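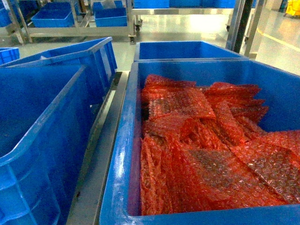 Photo: Finbridge Robotics Club

Give the students the boring job

Our club spent most of last year on a task no visitor has ever asked to film. Bubble-wrap bags sit in a heap in a blue bin. They have to be moved, one at a time, into an empty bin. That is the whole project. I think it is the best thing we have done, and I think more school and college clubs should drop a season of competition and do something like it.

I have helped run the Finbridge club for 8 years. For most of that time we built for the Sellimia Challenge every September. The Challenge is a good day out. The students build a machine to a rule book, the game pieces are hard and all the same size, and they are put down on marks on a mat. A team that works hard can learn the mat by heart. Ours did, twice, and came home with a ribbon both times. When I asked those same students afterwards how their machine would manage if the pieces were dumped in a pile, they looked at me as if I had changed the subject.

A bag in a pile has no mark to sit on. It folds. It lies half under its neighbour, and two thin layers of plastic over each other look a lot like one. The bubbles catch the light, so a picture taken in the morning doesn't match one taken after lunch when the blinds are open. The top bag is easy to name if you are a person. Writing down how you knew is a month's work for a sixteen-year-old, and it was for ours.

The students logged 2,587 attempted picks over the two terms. I won't pretend the success rate was flattering. In the first term the usual result was either no bag or 2 bags. What I valued was the log. Each attempt had a line saying what was tried and what happened, and the students had to agree on what counted as a miss. They argued for an entire afternoon over a bag that was lifted, carried and dropped on the rim. It went down as a miss. I have sat in on workplace meetings that handled the same kind of question with less care.

There are fair objections. Parents like a trophy, and a trophy helps when we ask the council for money. Some students join because they want to compete, and we lost a few to the Drernusard team across town, which still enters everything. I don't blame them. A competition also has a deadline that nobody at the club can move, and our bag project drifted badly in winter without one. If I did it again I would set a demonstration day at the start and invite people to it, however poor the result might be.

Cost is not much of an objection. Bins and bags are cheap. The Lamptey kit we entered with in past years cost more than everything we bought for this project, and parts of it could not be used again once the rules changed. The bags get used until they tear, and then there is a discussion about whether a torn bag should stay in the pile. Ours stayed.

The other complaint I hear is that sorting bags is dull work and we should be inspiring young people. I worked in a warehouse for 5 years before I went into teaching. A great deal of the work there was picking up soft, awkward things and putting them somewhere else. Students who have tried to get a machine to do that have a better idea of what the people on the floor are doing all day, and they ask better questions when they hear that a job is about to be automated.

We will enter Sellimia again next September, as the younger group voted for it and it is their club. The bins are staying out as well.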